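3.2 The top of the rack as a landing place

The low shoe rack turned out to be the piece of furniture we enjoyed studying most. When we began the entryway survey in May we expected the umbrella stand and the coat hooks to give us the richest material, and the rack was included mainly for completeness. It is a plain thing with a flat top and one open shelf underneath. Yet of the 198 tidying notes collected from households, 127 mention the top of the rack before they mention the shelf. People put things there on the way in, pick them up on the way out, and have firm opinions about what may stay.
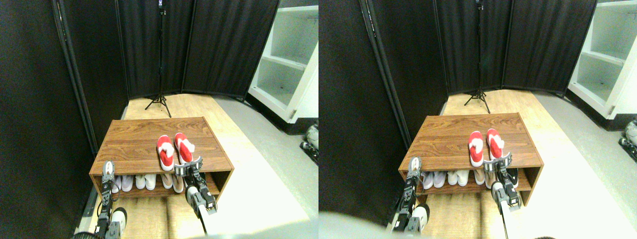 Sachiko Miyazaki, Tsutomu Noguchi and Lindalva Barros
Household Order Group, Wondness
Received 6 July 2021
Correspondence: S. Miyazaki

Figure 3. Low shoe rack with red slippers on the top and outdoor shoes on the open shelf.

We use the term "landing place" for any surface where an item rests between two uses without being put away. Slippers are a lovely case. They belong to the house, they are worn many times a day, and almost every household gives them a different rule from outdoor shoes. In Figure 3 the slippers have the top to themselves and the shoes are kept close together below. Householders described this same split to us again and again, often with real pride: indoor things up, outdoor things down.

The split is not always kept. Sadao and Yae Amano, who shared their notes with us under their own names, disagree about it in a way we found very useful. He wants slippers on the floor, ready to step into. She wants the floor clear for sweeping and puts them back on the rack each evening. Their notes record the slippers moving up and down almost daily, and neither of them seems at all troubled by it. We had been coding such moves as "correction". After reading the Amano notes we changed the code to "turn", and a good deal of the remaining material suddenly made more sense!

Height matters too. A low rack lets a person set slippers down with a small bend and see straight away whether they make a pair. Taller cabinets, such as the Brukby type common in our second group of homes, tend to collect keys and post on top, and the slippers drift elsewhere.

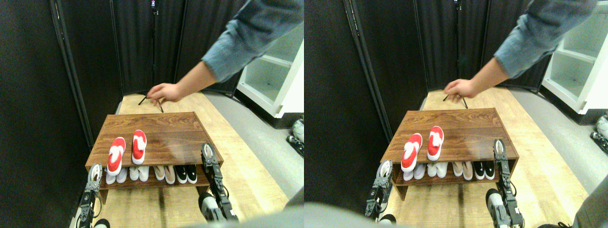 Spacing and order on the lower shelf deserve as much attention as the top, and we were delighted by how much can be read from them. In our notes, shoes that are worn often migrate to the end nearest the door, while the pairs kept for best are pushed towards the middle. Colour plays a part as well, though few people mention it unless asked. The shelf in the figure runs from white pairs on the left, through a beige or light pink pair, to a black pair with white soles at the right-hand end, toes facing out all along. An arrangement like this can be checked at a glance, and a missing pair leaves a gap that is easy to spot. Toes facing out was also the direction most often named in the written rules, usually with a remark that it "looks right".

Slippers on the top follow a looser standard. Households that line up outdoor shoes with great care will accept one slipper a little ahead of the other, and we coded these as tidy whenever the householder did. The Duman checklist, which we used for the first pass, asks for level toes and would have failed most of them. We therefore dropped that item and kept only two questions, whether the pair is together and whether both slippers point the same way. Section 3.3 takes the same approach to coats.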